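Kitchen Sessions With Hand-Held Grippers: The House Rules I Go By

I've been running recording sessions in people's homes for Clomdale for a while now, and the question I get most from new folks is some version of "okay, but what are the rules?" We do have a written standard (Binta Usman keeps it up to date, and it's longer than you'd like), so please read that too. What follows is how I work through it in a kitchen, where most of our tidying tasks get done. Kitchens are the fun ones! They're also where I've made most of my mistakes.

Step 1. Talk to the household first

Before you unpack anything, sit down with whoever lives there and go over what will be recorded. I ask which rooms are fine, which drawers are off limits, and whether there's mail or medicine lying around that should go in a bedroom. Get the consent sheet signed before a single device is switched on. Sarahí Valdovinos taught me to ask about visitors too — a neighbor who wanders in at lunch hasn't signed a thing.

Step 2. Leave the room looking lived in

New people always want to clean up. Don't! Our standard says the home stays the way the family keeps it, apart from hazards and private papers. If there's a flowery cloth on the table, it stays on the table. Books, bags and crumpled packets are what tidying is made of, and a bare white surface would teach us very little about anybody's house.

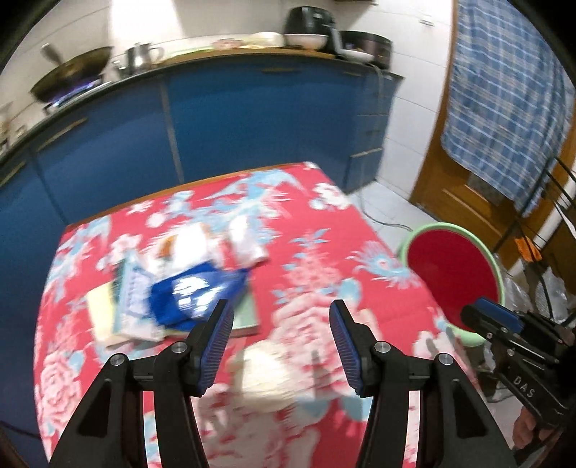
Step 3. Check the stove

I put this one on its own because I skipped it once and got a well-deserved earful. Look at every burner before you start, and look again after each break. If something is cooking, the cook is in charge of the room and you work on the far side of the table or you wait. No sleeves, cords or plastic bags near a flame, ever. My own preference is to wait until dinner is done, and the Plestard crew does the same.

Step 4. Deal with the cords

Walk the path you're going to use, out loud if it helps ("cord, basin, bag, door"). Anything you could catch a foot on gets moved or gets pointed out to your partner. Device cables should run behind you, with enough slack to reach the farthest item. If you feel a tug, stop and put the gripper down. Don't yank it — those connectors are not cheap, and I've paid for that lesson too.

Step 5. Agree on the task in one sentence

Ours is usually something like "trash goes in the bucket, books stay on the table." Say it to each other before every run. If you and your partner disagree about whether a wrapper counts as trash, settle it right then, and write down what you decided in the session notes. 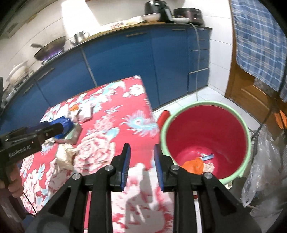
Go slower than feels natural. I open the fingers wide, come in over the item, close, lift, and only then move sideways. With two people at one table, one reaches while the other holds still, and we call "mine" before crossing over. It feels silly for the first 30 runs and then you stop noticing.

If you drop something, leave the recording going and pick it up with the gripper like you would anything else. Drops are allowed. Grabbing it with your free hand is the thing that gets a run thrown out, and so is talking about the family while you work.

Step 6. Put it all back

Wipe down the pads, coil the cables, and go through the bucket with the household before anyone empties it. I once nearly threw out a seed packet somebody had been saving since January. Then fill in your notes while you're still in the building, including the runs you'd like to forget, and send them to Binta the same evening.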